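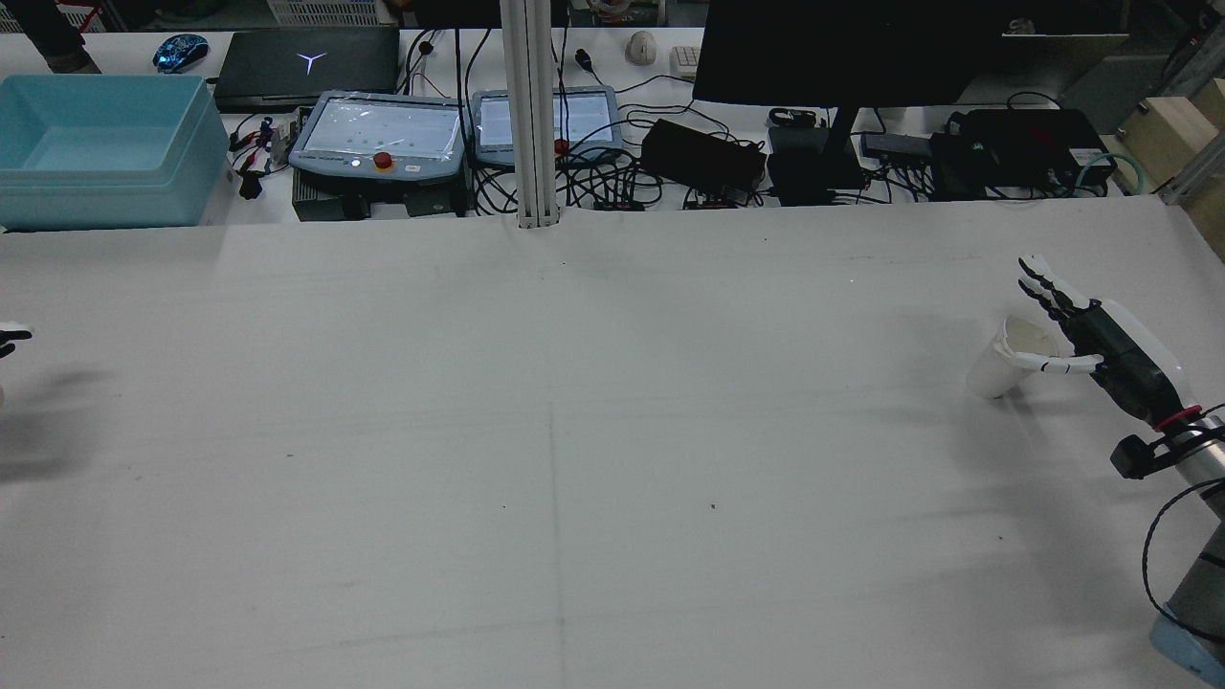

Weritz Course Companion: review of the digital access bundle

Each copy of the Weritz workbook comes with a printed code for the Ondus platform. The code opens the e-book, the practice sets and, for teaching staff, a marks report. I used it for one term with a class of 38.

Setting up

Codes are entered once and can't be moved to another account. Two of ours were rejected and had to be replaced by Esteves, the distributor, which took a week. Linking the class list to our own system needed a file upload, as the automatic link only supports Wurnmont.

Content

The practice bank holds 2150 questions, tagged by chapter and level. Hints are short and mostly correct. Chapter 6 still uses the page numbers of the previous edition.

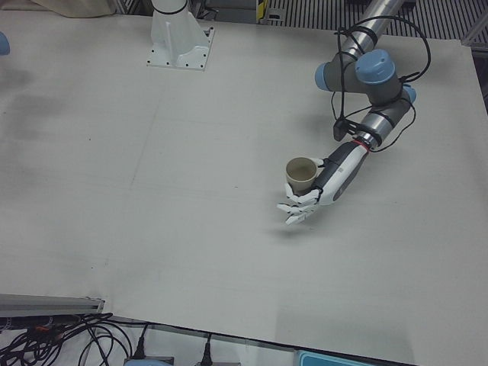 Search covers the e-book but leaves out the practice bank, so finding a question on a given topic means opening the tag list and scrolling. Marks export as a plain spreadsheet. Late work is not flagged.

Access lasts two years from first login. Good value with a new print copy, poor value bought separately.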